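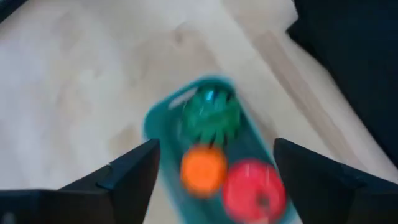 Allero is a play group and toy library for children from nine months to school age, run by Nerea Toledo and Tyyne Vuorinen. We opened in January with seven families and one cupboard of toys. Most of what we do happens on the floor, so the toys are kept where small children can reach them. Play food is the most borrowed section. A red apple and an orange on a teal plastic tray will keep two toddlers busy with shopping, cooking and serving for most of a morning.

Members can take home one set at a time and keep it for two weeks. The catalog now has 363 sets – puzzles, blocks, dolls, pretend kitchens and plenty of toy fruit. Each set comes with a card listing its pieces. Please check the card before you return it, and tell us if something is missing. We don't charge for lost pieces.

Lucía Sotomayor leads the parent and baby sessions. Ignacio Olmedo looks after repairs and washes the plastic toys between loans.

New families are welcome to visit before joining.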